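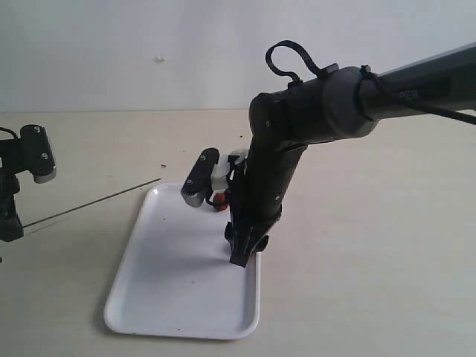 The white tray, with something small, round and red up at the far end

Subject: Re: [gostdale-snacks] jujube skewers, sticking, trays, etc.

Hi all,

Sorry for the slow answer, I've been pitting fruit since the weekend and my fingers are a color I can't describe. I did get through most of the skewer questions though, so let me take them in whatever order they come back to me.

First the trays, which a few of you asked about off list. They're the shallow white plastic ones with the rounded corners and the rolled rim, from Wamgate, and I love them. I used to work on a cookie sheet and the sugar would get down into the folded seam at the corners and I'd be in there with a toothpick at midnight. With a smooth corner you run a wet cloth along it and you're done. Item 1705 in their paper catalog if you want to match mine (they have a deeper one too, but it's a pain to lay a long skewer across, your knuckles hit the side). One warning! They are plastic, so NO hot syrup in them. I do all my threading over the tray and then the dipping happens over by the stove, on parchment.
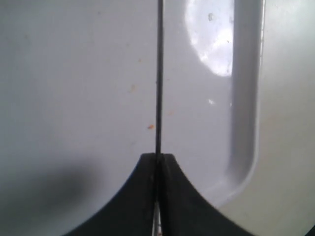
> I gave up on metal skewers last year. Dried jujubes just spin on
> them, and by the time I get to the end the first ones have slid
> all the way down to where I'm holding. Bamboo grips better. Is
> there a trick to it or should I quit fighting? Also how many do you
> put on each, and do you soak the fruit first? Mine split about
> every time I push through.

OK so yes, bamboo grips better, no argument from me. I went over to the thin metal ones because they go through dried fruit without tearing it and because I was throwing out bags and bags of bamboo after every Drerbridge market. The spinning is mostly a hole problem. If you pit them with one of those punch pitters you get a tunnel straight down the middle that's way wider than the rod, and of course it spins. Slit the side, pop the stone out, squeeze it shut again and go through the flesh a little off center. Mine stay put that way, even the small wrinkly ones.

The splitting is dryness. I steam them, I don't soak. Soaked ones go mushy on the outside and the sugar won't set on them for love or money. Six minutes over simmering water, lid on, then spread them out on a towel until they feel leathery and not tacky. If you got yours from the bulk bin at Kombo, give them longer, those have been sitting a while. 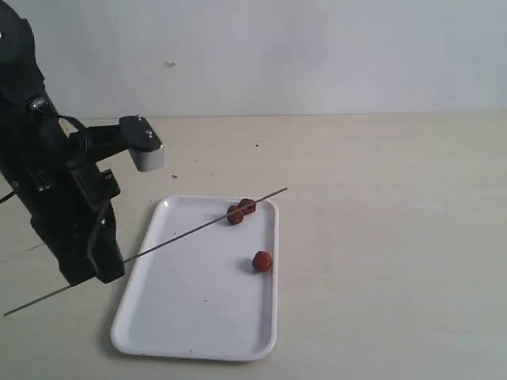 How many per stick depends on what you're going to do with them. For the market I do six, with the biggest at the bottom, and for putting in soup or tea I only do two or three so they fit the pot. Wherever you stop, keep them up toward one end and leave yourself plenty of rod to hold! I used to center everything because it looked nice and then I had no handle. Two little reddish-brown ones out near the end of a long skewer, like those over the tray, is plenty if you just want a test piece to see how your syrup sets. Do a test piece every time, please. I lost a whole batch in the fall to syrup that looked perfect in the pan and stayed chewy.

Oh, and push from the blunt end with your hand flat and don't pinch near the fruit. I have a scar. 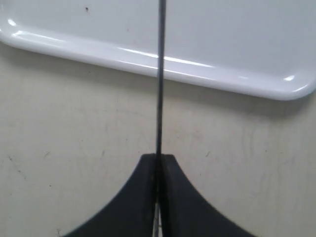

Table height matters more than I thought, too. I'd been threading at the kitchen counter and my shoulders were killing me by the second bag, so now I sit down at the low table and pull the tray up close. Made 80 in one sitting that way with the radio on and could still turn my neck afterward. The total for Gostdale is supposed to be 205, so I've got a couple more evenings of this ahead of me.

Somebody asked about washing the metal ones. Hot water right away, before the sugar hardens, all lying the same direction. Dry them standing up in a jar, points down, and put a folded cloth in the bottom of the jar.

I still haven't settled on rock sugar or plain white for the coating. Rock sugar tastes cleaner to me but takes forever to melt. If anyone has tried half and half, write to the list and tell me what ratio of water you used, I'd like to know before I buy the next bag.

Back to the pitting!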